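Two days with the records people in Grunimville

I got back from Grunimville with a notebook full of arrows and underlinings, and I want to write it up while I can still read my own handwriting. The occasion was the open house at the county records office, where they have been putting together a full inventory of every computer system the county runs. Not the machines, the systems: the permit database, the dog license thing, the bus pass renewals, the program that prints the jury letters. If you have ever tried to find out what your own employer runs, you know why I was willing to sit on a train for this.

Our office starts the same job in October. We have a spreadsheet that three different people have started and left, and I was sent to see how somebody else got to the end.

Getting there and getting in

The office is on the second floor of the old water department building in Borton Street, up a wide stone staircase with a brass rail. Wubit Sisay met us at the top with name stickers and a printed plan for both days. She runs the inventory and has done so from the first week. I liked her right away – she talks fast, she laughs at her own forms, and she will stop in the middle of a sentence to go and get you the actual piece of paper she is talking about.

There were visitors from several towns, a couple of people from a hospital group, and one man from a port authority who asked the best questions all day and whose name I never caught. Coffee was good. The cinnamon buns on the first morning were very good, and gone by the time the hospital people arrived.

The morning session: what counts as one system?

I had expected to start with software. We started with an argument instead, and it was wonderful. Wubit put up a list of things people in the county had reported as a "system" in the first round. One department had listed a shared inbox. Another had listed its payroll program as a single line, even though it has a separate part for time sheets, a separate part for travel claims, and different people in charge of each. The parks department had listed a laminated map.

So where do you draw the line? Their rule took them a whole winter to agree on. If it has its own owner, its own users and its own data, it gets its own line. If it shares all of those with something else, it goes in as a part of that something else. The shared inbox was out. Payroll became one line with parts under it. The map was out too, although the parks department still brings it up.

Yabsira Hadgu, who handles the actual returns, walked us through what happened when they sent out the first version of the survey. It had 100 questions! She held up the stack. Departments either didn't send it back or sent it back with the first page done beautifully and the rest blank. Some wrote "see last year" in the boxes, and there was no last year.

The second version has 46 questions, and what they cut is worth knowing. Anything the office could look up on its own went first: contract numbers, building codes, the name of the department head. Then went everything that began with "describe." Yabsira's view is that people at work will happily tick, pick and fill in a date, and will put off writing a paragraph until they retire.

Who signs?

This was the part I underlined most. Every return has a line for the person who answers for it, and in the first round that line was filled in by whoever happened to be holding the form. There were interns on it. There was a contractor who had left before the form was even scanned.

Now there are two names on each return. One is the person who knows the system day to day, and the other is the most senior person who is willing to be phoned about it. When a system is used in several buildings, the buildings send their numbers to one place and only that place sends a return. I asked what happens when two buildings give different numbers of users for the same program. Wubit said they put both down with a note and move on, and that they fix it at the yearly check. I could have hugged her. We lost most of a summer to exactly that kind of thing.

Lunch, and the demo of Kassa

Lunch was soup and bread in the long room at the back, and people stayed at the tables swapping stories about field names. I sat beside Rupert Imhof, who wrote most of the tool they use to collect the returns. They call it Kassa. It is a plain web form with a database behind it, and he was very open about how plain it is.

What I liked about Kassa is how it treats an answer you don't have. Every question can be left as "not known yet," and that counts as an answer. The return goes through. The system then keeps a quiet list of those gaps and sends each department its own list a few weeks later. In our spreadsheet, an empty cell can mean no, or don't know, or I was called away to the phone, and we have no way to tell which.

It also keeps the old answers. You can pick any entry and see what it said before and who changed it. Rupert showed us the entry for the bus pass system, where the number of users had gone up and down like a heart monitor as different people each corrected it to their own idea of a user. Is it someone with a login? Someone who logged in this year? They have a line of help text for that now, right beside the box, and the number has been steady ever since.

He is not so happy with the search. You have to know what a system is called in order to find it, and half of them are known by a nickname. The jury letter program has an official title nobody could remember over the soup, Rupert included. They plan to add a field for "what people call it," and I have already put that on our own list.
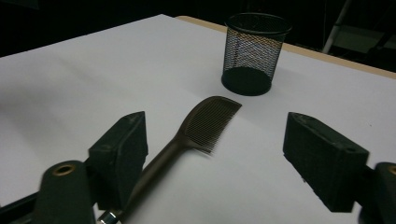
Day two: filling one in for real

On the second morning we did the survey ourselves. Eldana Lemma ran this one, and it was the best session of the visit by a long way. We sat in pairs and filled in a real blank return for a system from our own workplaces, from memory, with a timer going. I picked our room booking program because I thought it would be easy. I use it every week!

I got as far as the supplier and then stalled. When does the contract end? Where is the data kept? If it stopped working tonight, who would be called first? I wrote "not known yet" so many times that I started shortening it to initials. My partner was Folke Løken, who looks after library systems and had come a good deal farther than I had, and he was in the same boat with his catalog. He knew every screen in it and could not say who paid the bill.

Eldana then had us swap sheets and phone each other, pretending to be the department and the records office. It sounds silly, and there was plenty of giggling, but it showed up the badly worded questions in no time. "Date of system" got a different answer from every pair. Bought? Switched on? Last updated? On their current form it says "date people first used it for real work," and there isn't much you can do wrong with that.

She had a few habits to pass on as well, and I'm putting them here as I wrote them down:

Phone before you send the form, so that it lands on a desk where it is expected.

Send a filled-in sample from a system everyone knows. Theirs is the dog license one, and people copy its style down to the commas.

Give each system a short number that never gets used again, even after the system is switched off.

Send the department its finished entry and ask what is wrong with it. People who won't fill in a form will gladly correct one.

What they have found so far

Wubit closed with what the inventory has turned up, and I wish this part had been twice as long. They found 3 systems that were being paid for with no users left at all. They found two departments on the same hallway that had each bought a program for tracking keys. And they found one, Arkent, that hardly anyone had heard of and that half the building turned out to depend on, since it passes addresses from the permit database to nearly everything else. It was looked after by one man, part time, and he had been meaning to mention it.

Arkent now has a second person trained on it and a proper entry with a drawing. Wubit was careful not to make too much of the money saved. The phone calls are what she is proud of – when something breaks, the help desk opens the entry and rings the right person the first time.

She was just as frank about the weak spots. The schools are not in yet. The returns from the smaller offices are thin, and the yearly check is only as good as the time people are given for it. One of the hospital visitors asked whether they would ever be finished, and Wubit said no, cheerfully, and passed around the last of the buns.

If you want to go

They plan to hold the open house again and keep it small. Write to the records office and ask to be put on the list. Bring a system you think you know well for Eldana's session, and take the stairs on the left when you come in, as the ones on the right go up to the water department's old meter room and the door at the top is locked. The station is a short walk downhill. I had time before my train to sit on the platform and rewrite our question about dates, and then the one about users, and I was still at it when we pulled out.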